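The long version of a song I thought I knew

9/18/24

I want to write some words about the new edition of Vesetti, the record of Marthinus Matlala which came out first in May on vinyl only. I bought it then, although I do not buy many records any more, and there were 700 copies. Now there is a second edition with three extra tracks, and one of them is a longer mix of "Brolldale" with Noeline Henare singing the second verse. My friends asked me if it is worth to pay again for almost the same album. My answer is a little complicated.

First I must say that I am not a neutral person here. I heard Matlala for the first time at a small concert in Wyss, when he was still playing the bass for other people, and I have followed him since then. The hall has place for 300 and it was perhaps half full. He played two songs alone at the end, and one of them was an early form of "Brolldale". It was slower, and he sang it very quietly. When the album came in May I was a bit sad to hear drums on it from the first second, but after a week or two I was used to them, and then I liked them.

The new mix is made by Arūnas Mägi, who also did the remixes for the label Plara last winter. I was afraid of this, I admit. His usual way is to take a song and speed it up until you can dance to it, and the voice becomes a kind of decoration. The original "Brolldale" goes at 92 beats, or so I always thought when I tapped my foot, and the new one is at 104. You feel the difference at once in the bass line, which now walks a little in front of the singer instead of behind him.

But it works better than I expected. Mägi has left the first verse nearly naked, with only the bass and a soft organ, and the drums enter when Noeline Henare does. She does not try to sing like Matlala. Her voice is lower than his in some places, and she changes the end of each line, so that "I was never at the river" becomes almost a question. I listened to this part on the train with headphones and missed my stop, and had to walk back in the rain. 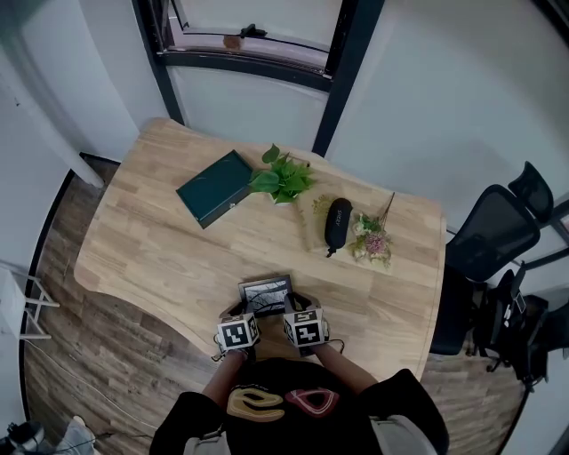

What I like less is the middle. After the second chorus there are nearly two minutes where the same four chords go round, and over them somebody plays a guitar with a lot of echo. I suppose this is meant for clubs, where people need the time. At home it is too long. I tried it loud and I tried it quiet, and both times I went to the kitchen.

The other two extra tracks I can describe quickly. One is an instrumental, pretty and short, and it could be the music at the end of a film. The other is a live recording of "Salt Road" with a very enthusiastic audience, and the piano is a little out of tune in the high notes. I love it for this reason. The album version is so clean that I sometimes forget a human being is playing.

Now to the question of the order of the songs, which maybe interests only me. On the first edition, "Brolldale" closed side A, and you had to stand up and turn the record after it. This pause was good for the song. On the new edition they have put the long mix directly after the old version, so you hear the same words two times in ten minutes. Why not put it at the end of the album? Ingeborg Eberhard wrote the same in her newsletter — she was angrier than me — and she proposes to listen to side B first. I have tried this and it is indeed better, but then the opening song comes much too late.

There was also a discussion in the comments under my last post, where Meinrad Baumgartner asked whether the sound of the old songs is changed too. I have compared them as well as I can with my ordinary loudspeakers. To my ears the voice is a small step more to the front, and the cymbals are less sharp. It may be that I imagine it. If somebody has better equipment, please write to me.

So, is it worth the money? If you have the first edition and you are not a big fan, I would only buy the long mix as a single download and also "Salt Road". If you have nothing from him yet, take the new one, and do not be afraid to skip the guitar part. I will keep both. The May record has a scratch on side B already, and I know exactly where it comes, so now I miss it when I play the new one.

Next time I will write about the Plara compilation, which I promised already in the spring. I have listened to half of it.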